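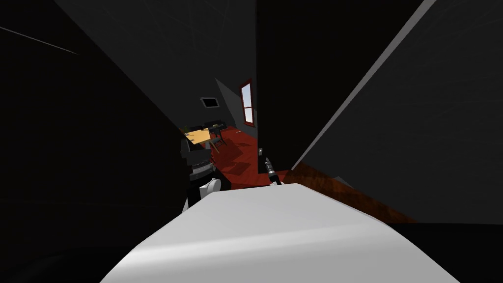 According to one longtime member, the club taught her to count arrows before it taught her to shoot them, and she still fills in a scorecard the way she was shown on her first Saturday. Most of our members would recognize the description. Lonholm Archery School is a target archery school with a strong interest in record keeping, and the two have been run together since the school opened.

About the School

Lonholm Archery School teaches recurve and compound target archery to juniors and adults. We run beginner courses, a regular training program, and preparation for regional and national ranking events. We don't teach bowhunting, and we don't offer party or walk-in sessions.

The school operates from two sites. The indoor range on Skundano Road has 15 lanes at 20 yards and is used all year. The outdoor field at Clovon has target lines out to 60 meters and is open from April through October, ground conditions permitting. Longer distances for senior recurve are shot by arrangement at other fields in the area.

Coaching

All coaching follows a single written syllabus, the Palaniappan Method, named for the street where the school had its first range. It divides the shot into stance, set, draw, anchor, expansion, release and follow-through. Each stage has a fixed vocabulary, so that an archer who moves from one coach to another hears the same words for the same action.

New archers begin on light takedown recurves owned by the school. Draw weight is raised only after the archer can hold at full draw, come down under control and repeat the cycle without losing shoulder position. Draw length is measured at the first session and again at each change of limbs. Juniors are remeasured every term.

Compound archers are accepted after completing the recurve beginner course or on proof of equivalent training elsewhere. Release aids must be of a type permitted under the rules of the event the archer is training for.

Equipment and Tuning

A tuning bench is available at Skundano Road during coached sessions. Members may use the bow scale, the bow square, the arrow saw and the fletching jigs after a short induction. Bare shaft testing is done on lanes 1 and 2 only. The school doesn't sell bows. We keep strings, nocks, points and vanes in the common sizes and charge them to the member's account.

School bows are inspected at the start of each term. Limbs with visible twist or lifting laminate are withdrawn and are not repaired. Strings are replaced on a fixed schedule, whatever their appearance.

Competition

The school enters teams in the indoor and outdoor league seasons. Selection is by average score over the three most recent logged rounds, with ties settled by the number of tens and then by the number of Xs. Practice scores count toward selection only when the card has been signed by a second archer. Selection lists are posted at both sites and sent to members by email.

We host one indoor tournament each January. It is shot in two sessions, morning and afternoon, and entries are taken in order of receipt. Archers from other clubs are welcome and must show a current membership card at equipment inspection.

Range Rules

Shooting is controlled by whistle at both sites. Two blasts call archers to the line, one blast starts the end, three blasts send archers forward to score. Five or more blasts mean stop shooting at once. Arrows are removed from the quiver only on the line. Anything dropped forward of the line stays there until the end is over.

Spectators stay behind the waiting line. Dogs are not admitted to either site, except for service dogs, which must remain behind the spectator barrier.

Facilities

Skundano Road has step-free access from the parking lot, an accessible restroom, and two lanes marked for seated archers. The Clovon field has a gravel parking area, a covered shooting line and a portable restroom. There is no water supply at Clovon.

The school holds the Clovon field on a lease that runs to 2053. Work on the safety bank at the north end was finished before the current outdoor season, and the full width of the field is now in use.

Joining

Beginner courses run for six weeks and start at the beginning of each term. The minimum age is nine, and archers under 18 need a parent or guardian on site. Experienced archers who want to transfer should bring their own equipment and a recent scorecard to an assessment session. Application forms are held at the Skundano Road desk and may be returned there during range hours.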